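Hello Shiela, and hello to everyone else at the Ulora fund who reads these things! You asked for a page on how the equipment money is going and what we'd like to do with the rest, so I've had a cup of tea and a good look at the spreadsheet.

The short version is that we're inside the budget and slightly behind on the ordering. The gear job is still the one we're planning everything around. It's a small enough task to sit on one table (a flat round plate, a pin, some spur gears) but it's fussy, and fussy is what shows us which bits of kit deserve the money. Marilou Lagman has been keeping the purchase list and she's much stricter than I am, which you'll be glad to hear.
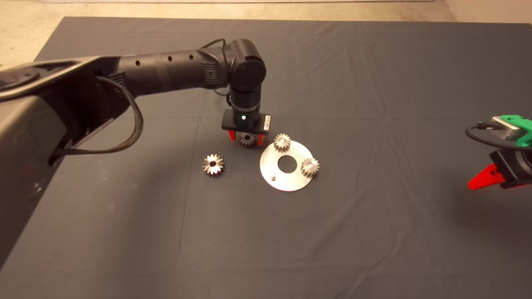
The gear job on the bench, with two gears on the plate and a third in the red fingers.

I had put down a third arm in the original plan. I'd like to take it out. Bienvenido Espiritu talked me round over several lunches, and his argument is that we'd spend a good part of the year mounting it and wiring it in when the two positions we have aren't fully booked yet. The money would go further on fingers, pads, spare cables and a proper set of gears in more than one size. So that's request number one: may we move the third arm line into consumables and small parts?

The pads are where I got my sums wrong. I budgeted for them as if they were part of the gripper, bought once and forgotten. They aren't! I've now got them down as a running cost, the same as printer ink.
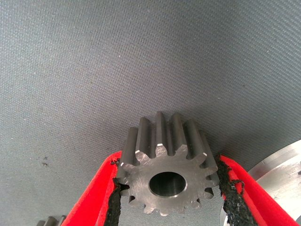 Chuensuk, September

We had two quotes in for replacement pads by the time I sat down to write this. Jumovska want 197 for a pack, cut to shape. Kemow will sell us plain sheet for 66 and we cut it ourselves, and Thu Chu reckons she can get a tidy edge with a template and a sharp blade. I'd like to try one of each before signing up to anything. It's a small spend and it comes out of this year's money either way.

What we need from a pad is fairly simple to say. It has to hold a steel gear by the teeth without marking it, and it has to be quick to swap. Both pads on this gripper look frayed along the edges now, with a rough, crumbly surface, and I'd rather have spares in the drawer than be waiting on the post.

Bienvenido Macapagal has asked for a firmer table covering as well. The grey cloth creases, and he'd like something that lies flat under small parts. I've pencilled in 600 to cover that plus a tray for the gears, and if there's any left over it goes back in the pot.

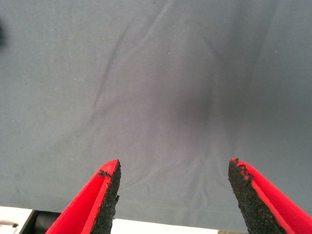
What we'd like you to decide

First, the third arm line, as above. Second, whether pads can sit under running costs from now on – the form only gives me "equipment" and it doesn't really fit. Third, whether the 600 needs a separate approval or can go through on Marilou's signature.

Delivery on the gears is quoted at 7 weeks, so an early yes on the first one would be a real help. I'm at my desk most mornings if it's easier to ring.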